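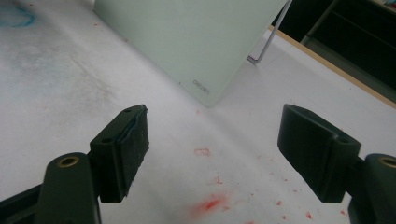 Minutes, shared kitchen and prep room meeting, August

Present: Ingrid Mbeki (chair), Gus Doucet (minutes), the two tenants from Ferreira, one from Trultola. Gudska sent apologies, as they did last time.

1. Previous minutes
Accepted. Gus noted that the three actions from last time were all marked "in progress," and asked what progress looked like. No one had an answer, so they are carried over again.

2. State of the work surface
Ingrid said the white tabletop is stained in several places and that the bluish smear bothers her most. Trultola said it had been there when they moved in. Ferreira said it hadn't. Gus asked if anyone had tried cleaning it properly before we talk about money. Ferreira had wiped it down with dish soap and given up.

A new top was quoted at 3000, fitting included. Gus said he'd like to see what the fitting consists of, as the old one rests on a plain base. Ingrid has asked for the quote to be broken down. The meeting did not approve it.

Zumomard sells a surface cleaner at 85 for the large container. Their leaflet says it removes "all known stains." Gus asked that the minutes record his doubts. Agreed to buy the small size and try it on one corner first.

ACTION: Ingrid to order the small size. Gus to test it and report back, good or bad.

3. Glass board
The frosted glass board on the wire stand was bought to replace the paper sign-up sheet. Ferreira like it and say it looks better than a sheet of paper taped to a door. Gus said the sheet of paper worked. Trultola asked if the stand is steady enough for people to write on the board while it is standing up, given how thin the wire is. Ingrid thinks so. Gus thinks people will lay it flat to write and then leave it flat.

There was some discussion of which pens to use. The supplier recommends its own set, at 197 with the eraser and a spare board. Declined. Ordinary dry-erase pens to be used until somebody shows they don't work.

Trial to run for 8 weeks. The paper sheet stays on the door in the meantime, at Gus's request.

ACTION: Trultola to write the week's slots on the board and copy them to the paper sheet.

4. Clearing up after use
Ingrid proposed a new rule that the surface be left clear and wiped at the end of each slot. Gus pointed out that this is the current rule. Ferreira suggested a reminder notice. Gus asked where the last one went. Left as it is, with Ingrid to speak to Gudska separately.

5. Any other business
Trultola asked for a second shelf. Put off until the quote under item 2 is back.

Meeting closed at 4:40 p.m. Next one in the same room, time to be set by Ingrid.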